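4.2 Soft Objects on a Supporting Plate

The second group of trials tested whether a policy trained on rigid household items would transfer to soft objects that rest on a separate support. Each trial began with a plush toy on a plate, and the robot was given one of two written instructions: lift the toy alone, or move the plate with the toy on it. The starting layout was the same for both instructions, so the policy could not infer the task from the image. Training used 4,000 teleoperated demonstrations from the Zoltier set, none of which included a stuffed toy.

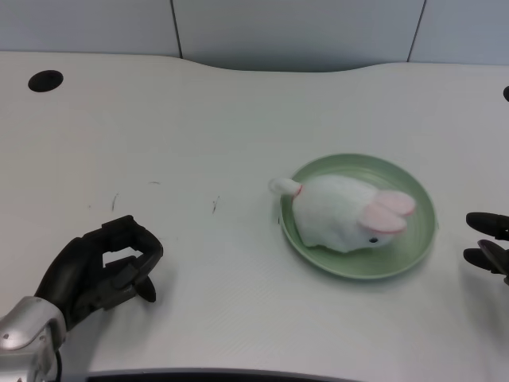

Figure 3. Head camera view from a plush-on-plate trial. Both hands are in view, with the right hand only partly visible at the edge of the image.

The color contrast between toy, plate, and table was low by design. As Figure 3 shows, a white toy on a pale green plate over a white tabletop offers few strong edges, and the tail extends past the plate rim. In the Cleltby baseline, the segmentation step often merged a white toy with the table and placed the grasp point too far from the body. Our method does not segment the object before contact. It predicts wrist targets for both hands directly from the head camera image and the joint states.

We ran 885 trials in total. Failures were labeled by Akosua Quartey using the scheme in Section 3. In 26 trials the hand closed on the plate rim when the instruction called for the toy alone, and these were counted as failures even if the toy was later lifted. Trials stopped by the force limit were counted in the same way and are listed separately in Table 2.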